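Search this book
Enter a word or phrase
Go

Chapter 4
Does Working from Home Save Time?

Most people who have worked from home will tell you that it saves time. They may be right. But a belief that is widely shared and pleasant to hold deserves a harder look than one that is neither, and this chapter gives it one.

Start with the obvious part. A worker who does not travel to an office gets the travel time back. Surveys ask about this, people answer, and the answers are added up into very large totals. The totals then show up in company reports as hours "returned" to staff. What the reports seldom ask is where those hours went. In the Plillano survey, which we will use throughout the chapter, 1,670 office workers were asked how long their trip to work had been before they began working at home. The average reply was 57 minutes each way. That number has been quoted often. It rests entirely on memory, and people who dislike a trip tend to remember it as longer than it was.

The second problem is the word "work." At the office, a person is usually counted as working from arrival to departure, including the coffee and the talk about other people's vacations. At home, the same person may count only the minutes spent typing, or may count the whole evening with a laptop open on the sofa. Two workers can have the same day and report it very differently.
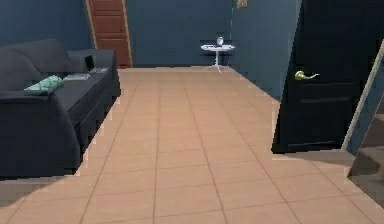

4.1 What Gets Counted

Suppose a firm called Tinard moves half its staff home in September. By spring, the home group reports finishing its tasks faster. Has the move saved time? Before saying yes, ask who was moved. If people were allowed to choose, the home group may be made up of those who already had a quiet room and few interruptions. They might have been faster anywhere. This is called self-selection, and it spoils more studies of home working than any other fault.

Ask also who did the reporting. Workers who like the arrangement, and who know it could be taken away, have a good reason to say it is going well. Managers who opposed it have a reason to say the reverse. Neither group needs to be lying for the figures to lean.

Space is a third matter, and it is often left out of the sums. An office desk is paid for by the employer. A corner at home is paid for by the worker, in rent or in room that can no longer be used for something else. The Navarro method, described in Section 4.3, tries to put a price on that corner. It does so by taking the rent and dividing by floor area, as if every square foot of a home were worth the same to the people living in it – a convenient assumption and a weak one.

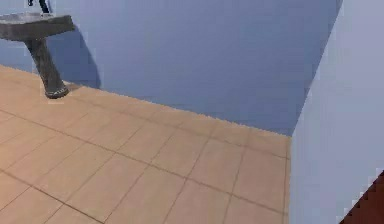
Mizanur Mollah objects that this is too strict. A rough price, he argues, is better than leaving the cost at zero, and zero is what most employers have been using. Workers do not need an exact figure to know that they are covering an expense their firm used to cover.

The point is fair as far as it goes. A rough price does remind us that the cost exists. The trouble starts when the rough price is carried into a table, set beside figures that were properly measured, and added to them. Readers of the table have no way to tell which is which.

4.2 Time Saved and Time Moved

Aileen Malabanan's study of the Kindum payroll office draws a line that we will need again. Time is saved when a task takes less of it. Time is moved when the same task is done at another hour. An employee who stops at three to pick up a child and goes back to the accounts at nine has moved time. She may be very glad to do so, and the freedom may be worth more to her than a shorter day, but her working day is no shorter. Much of what is reported as saving looks, on a second reading, like moving.

Before you go on, keep a record of one of your own working or study days. Write down when you start and stop each task, and do it as you go. Bring the record with you to Section 4.3.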